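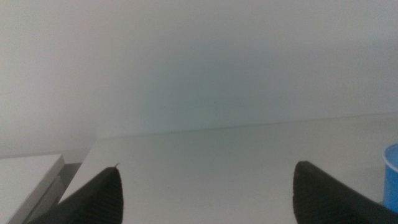
Photo: Lomia

Burnberg wants to charge for trash by the bag, and the numbers look thin

BURNBERG, 7 February 2018 - The town council has given a first yes to a plan that would end flat-rate trash pickup and make households pay for every bag they put at the curb. Supporters say it will cut waste and lower bills. The papers handed out before the meeting do not show how.

Under the plan, drawn up by the consulting firm Jarman, each home would buy printed bags at 2 dollars apiece. Anything left out in another kind of bag would stay on the sidewalk. The current yearly fee would drop, but the report does not say by how much. Asked twice for the figure, the town said it was "still being worked through."

That is a large hole in a plan sold on savings. A family that fills one bag a week might come out ahead, or might not. There is no way to check without knowing the new fee, and council members voted without knowing it either.

Jarman bases its case on a trial in the Wimar neighborhood, where 2,047 homes used the bags for 10 weeks last year. The firm says the amount of trash picked up in Wimar fell sharply. The report gives the drop as a bar on a chart with no scale beside it. It also leaves out what the same streets threw away over the same weeks a year earlier, so a reader cannot tell how much of the change came from the bags and how much from the time of year. The trial began in August, when plenty of people in Wimar are away.

Then there is the matter of where the trash went. People who live near the recycling drop-off behind the ice rink say they saw more household garbage in the bins while the trial was on. The town says it has no record of a rise. It also says it did not keep a record.

"They measured what the truck picked up and stopped there," said Henk De Bruijn, who owns a hardware store on the edge of Wimar and keeps a dumpster in the lot behind it. He put a lock on the lid four weeks into the trial. "If I find a kitchen bag in my dumpster, that is not less trash. I'm just the one paying for it."

De Bruijn is no neutral party. His store does not stand to sell the bags under the plan, which gives that business to two supermarkets, and he has complained about that as well. But his question is a fair one, and it was put to Jarman at the meeting. The answer was that dumping "tends to settle down" once people get used to the system. No source was given. 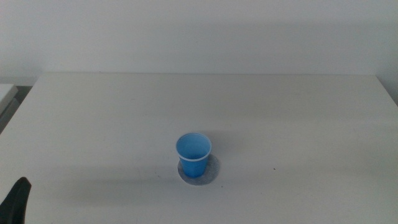

What it would cost to run

The cost side is no clearer. Jarman expects the town to save money through fewer trips to the landfill, and puts the total at about 3,000 dollars a month. Against that, Burnberg would have to print the bags, get them to the stores, hire someone to check the curbs and deal with whatever gets left behind. The report lists these under "startup costs," as if they would happen once. Printing bags is not a startup cost. Neither is a curb inspector's pay.

The pickup contract is another open point. It pays the hauler by the route, whatever is in the truck, and it still has years to run. Less trash on the same route would cost the town the same for the driver and the fuel. The landfill bill would shrink, though only if the drop seen in Wimar holds across the whole town, including the apartment blocks near the station. Those were left out of the trial. Many of them share one set of bins in a yard, and the plan has a single line on how the bags would work there: "to be agreed with owners."

Backers of the plan point out that other towns charge by the bag and have stuck with it. That is true, and the idea itself is not a strange one. People who throw away very little have good reason to be annoyed at paying the same as the house next door. Whether this version would treat them any better is something the council could have asked before it voted.

A discount for low-income households and for families with babies in diapers is promised in the report's opening pages. The pages on costs set aside no money for it.

The council is due to take a second vote once the new yearly fee has been set. Residents can send written comments to the town clerk until then. The full report can be read at the front desk of the town hall, but it has not been put online.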